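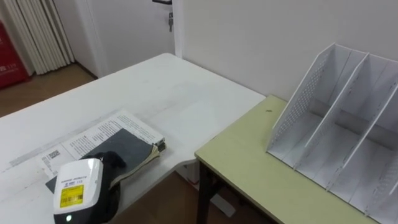
*Book handling at a white table, gripper at the near edge.*

# About Kvaran

Kvaran writes working rules for people who share a room with robots. Our clients are mostly small labs, college workshops and libraries that have bought or leased a machine and want to run it properly without hiring a safety department. We write the rules, try them ourselves on our own floor, and train staff to use them.

The company was started by Auður Kirkegaard and Svend Toft. Auður came from machine guarding in food plants. Svend had spent years as a lab technician and had seen plenty of binders that stayed on the shelf. They agreed early on that a set of house rules should fit on 4 pages and be written in words a new student can follow on the first day. We still keep to that limit.

## How we work

We begin with the task. Before anyone talks about speeds or stop buttons, we ask what the robot is meant to pick up, where it will put it down, and who else needs to reach that spot during a shift. Most of our library work is book handling, so that's what we rehearse most. Books are awkward. They slide, they flop open, and the covers mark easily.

Each task gets a start sheet. It lists the object, its position, which way up it goes, and what may stay on the table with it. The operator reads the sheet aloud and a second person checks the table against it. If the two don't match, the arm stays parked until they do.

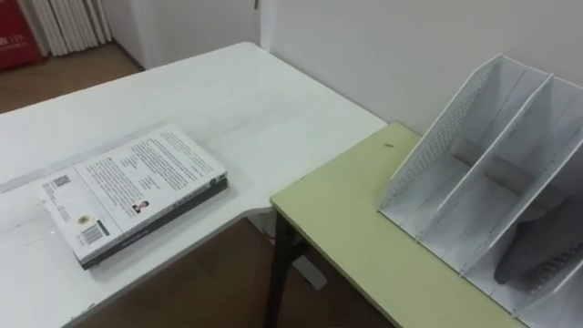

Our placement rule is the one clients ask about most. An object goes down flat, well inside the edge of the table, and the sheet says which face is up. "Book on desk" isn't enough of an instruction. With a paperback lying back cover up, the barcode and the QR code are both in plain sight, and a person checking the start sheet can confirm the title and the side without touching anything. The same rule covers fixed items nearby. A file organizer on the next table is written down too, along with anything stored in its compartments, because an arm that swings wide won't know the difference between a target and the furniture.

Clients can change any of this. What we ask is that they change the sheet first and the table second, and that the person who made the change signs for it.

## Who we are

- **Auður Kirkegaard** – director, site assessments
- **Svend Toft** – rules and documentation
- **Notburga Zwahlen** – operator training
- **Smaranda Sandu** – incident review and client support
- **Uldis Liepiņa** – electrical checks, cabling and hoists

We review every near miss a client sends us, including the dull ones. Smaranda reads them all and answers in writing. Names are removed before anything goes into our training material. 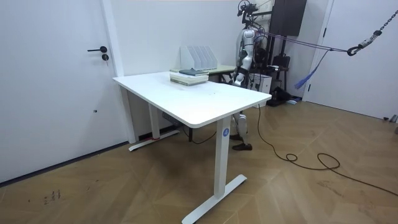 **Ballarat, 2022-07-15**

Our rules for standing robots have been rewritten and now apply in our own room as well as at client sites. The main points are these:

- A humanoid working at a desk is strapped to an overhead hook and chain. Straps are checked for wear before the power goes on.
- Keep 700 mm clear on any side where a person has to walk.
- Cables on the floor are walked end to end before each session. Loops are fine if they stay out of the operator's path.
- Bags go against the wall.
- After a fall or a hard stop, wait 15 minutes and write down what happened before restarting.
- There are always 2 people in the room, and one of them does nothing but watch.

The previous version, from April, should be recycled. If you have a copy with the Gerneck checklist stapled to the back, keep the checklist. It hasn't changed.

## Working with us

A first visit takes a day. We watch your normal routine, ask a lot of questions and leave you with a draft. Notburga comes back later to run the training with whoever will be on the controls. We don't sell robots or take commissions from people who do.

For bookings or a copy of the current rules, write to Smaranda through the contact page.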